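Ticket: Handheld gripper drops thin fabric at close (Quispe jaws vs. Bordale jaws)
Opened by: Efraín Montoya
Assigned to: Gus Holloway
Status: Open, waiting on parts
Component: handheld unit, jaw set, linkage

Summary

Quispe jaws on the handheld slip on single-layer cotton when nearly closed. Bordale jaws on the same linkage do not. I would like to keep the Quispe set, as we own a drawer full of them, so please help me blame something else.

Steps to reproduce

Fit the Quispe jaws. Close by hand until the trigger stops. Pinch a T-shirt at the hem, lift, turn the wrist a quarter turn. Count what falls.

Expected: shirt stays put.
Seen: 19 drops in 36 lifts with Quispe, 2 in 36 with Bordale. Same shirt, same operator, same opinions about the shirt.

Log

9:10 a.m. — Efraín
Checked the obvious. Trigger spring seated, cable not frayed, no play in the wrist. Wiped both jaw strips with alcohol and let them dry while I drank a coffee, which is the longest drying time in our procedure. No change.

9:45 a.m. — Gus
Is the opening reading zero at the stop? If the controller thinks it's closed and the jaws disagree, I know whose side I'm on.

9:58 a.m. — Efraín
Reads zero. Ran the Zomstead calibration again anyway. It still reads zero, now with more confidence.

10:30 a.m. — Efraín
Swapped the trigger cable for the spare. Drops went on as before. Swapped it back, because the spare squeaks.

11:20 a.m. — Gus
Try the paper test. A strip of printer paper between the jaws at full stop, pull from the tip, then from the root. If it drags at one end and slides at the other, they aren't parallel.

11:40 a.m. — Efraín
Drags nicely at the root. At the tip it comes out like a receipt. So the jaws meet at the bottom and merely wave at each other on top. A folded towel is thick enough not to care. A hem is all tip.

Grabbed this from the gripper camera during the bedroom clothing runs, for anyone who wants to look at the linkage with the jaws nearly closed. Blue strips are the pads, silver pins are the pivots.

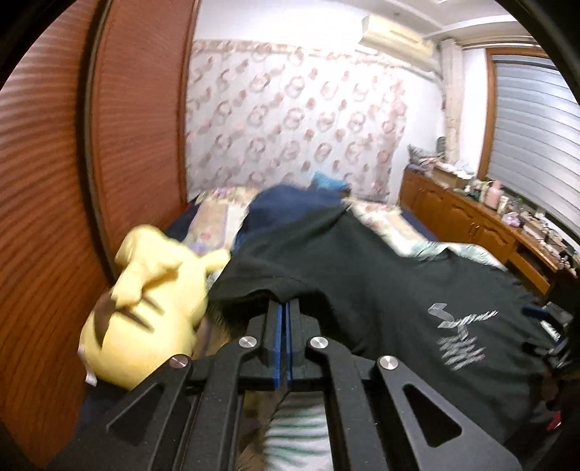
Eilidh Yule: Before anyone files anything down, check the pivots. We had a linkage at the Eltenance bench with the same complaint, and one outer pin had worn its hole into an egg. The jaws toed out the moment they met any load. New pads made it look better for a morning, then it went right back. Hold one outer arm still and wiggle the other. If you feel a click, stop shopping for pads.

1:15 p.m. — Efraín
Wiggled. There is a click. Left outer arm, small but definitely there, and now I can't stop doing it.

1:30 p.m. — Gus
Then why does the Bordale set work on the same arm?

1:50 p.m. — Efraín
Had them both on the bench. The Bordale pads are softer and a bit thicker toward the tip, so they squash across the gap. They aren't better behaved, they're just upholstered. Paper test on the Bordale set also pulls easier at the tip, only less so.

2:20 p.m. — Deisy Restrepo
For what it's worth, that linkage passed 1,000 cycles in January and I wrote "inspect pins" in the log. I see the next entry is "pins look fine," with no initials.

2:25 p.m. — Efraín
Those would be mine.

3:05 p.m. — Efraín
Tried a shim behind the left Quispe pad, one layer of tape at the tip only. The hem held through the quarter turn several times running and then the tape crept out sideways. Not a fix. Good enough to say the gap is the trouble and the pad material isn't.

Workaround until parts come

Use the Bordale jaws for anything thinner than a towel. Do not tape the Quispe pads. Do not compare slip numbers between jaw sets on this linkage, including mine above, which I'm leaving in for the record.

To do

Order outer arm and pin set — Gus
Repeat both 36-lift runs on the new linkage — Efraín
Add paper test to the jaw swap checklist, tip and root — Deisy
Initial the log entries — Efraín, apparently

4:40 p.m. — Gus
Arm and pins ordered. Leaving this open until the rerun is in.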